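What Happens to a Pattern When You Wash It? My Project on Printed Fabric and Wallpaper

by Chathurika Wanigasekara

Why I picked this

I'll start with my nan's curtains. They had big blue leaves on them when I was little, and when we took them down last winter the leaves had gone a sort of dishwater grey, except for a strip along the top where the pelmet had kept the sun off. I held the two bits next to each other and couldn't believe they were the same cloth. So when Mr Jayawardena asked us for a topic to do with "materials in the home", I already had mine -- why do printed patterns fade, and is it the washing or the light that does it?

My partner for the practical part was Asanka Sheikh, who wanted to do kettles but came round in the end.

A bit of background

Most of the patterned stuff in a house is printed. The other way of doing it is to weave the pattern in, so the threads themselves are different colours and you can see the design from the back as well (usually the wrong way round, like a photo negative). Damask is the famous one. Real damask is a woven cloth, and the pattern shows because the threads catch the light differently. The big swirly shapes that people call "damask" on wallpaper are a copy of that look done in ink on paper. I didn't know this before and I've been boring my family with it ever since!

Printed cotton has its colour sitting mostly on one side. If you turn over a cheap tablecloth the back is nearly always paler. That made me think a print would lose its colour faster than a weave, and this was my prediction.
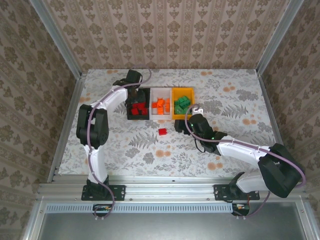

Fig. 1. Flowery printed cloth with damask-style wallpaper behind it.

I also spent an afternoon at the fabric shop in Moltberg, where Pranab Kanagaratnam let me go through the remnants bin and answered a frankly silly number of questions. He told me that small busy prints hide wear much better than big plain shapes, and that people often buy leaves and little flowers for tables for exactly that reason, as a gravy mark just gets lost in it. He also sold me three pieces very cheaply: a printed floral cotton, a printed stripe and a woven check.

What we did

We cut each cloth into squares and sorted them into sets. One set went in a drawer and stayed there, so we'd have something to compare with. One set got taped to the inside of my bedroom window, which faces south and gets whatever sun Jeltville has to offer. The last set went through the washing machine with our normal towels, over and over. Mum kept the tally on the fridge door and was much stricter about it than I was.

For wallpaper we obviously couldn't do the washing part, so we taped scraps to the window and wiped another lot with a damp sponge. Kavinda Fakir from the other group lent us his offcuts, left over from his hallway.

To judge the fading we made a paint-card scale from "same as new" to "hardly there" and each scored the squares without looking at what the other person had put. Where we disagreed we went for the middle. I know a proper light meter would have been better, but the school one was booked for the whole of December by the time I asked.

What we found

The window won, if that's the word. The sunny squares of printed floral looked more tired than the washed ones, and the pink went first, well before the greens. The washed squares had gone soft and fuzzy but the colours were still fairly strong.

The woven check did hold up better, so I was right about that, but it still faded in the sun. I'd sort of expected it not to change at all.

The wallpaper was the surprise. It hardly moved in the window, but the sponge took the shine off one scrap and left a bald patch on another. Asanka says I scrubbed it. I maintain that I wiped it firmly.

What I'd change

We only had one window, and the squares at the bottom were behind my bookshelf for part of the day. I'd also like to try different washing powders, and to ask Pranab for a woven floral so that the two types have the same sort of pattern on them. I've kept the drawer set, and the window squares are still up.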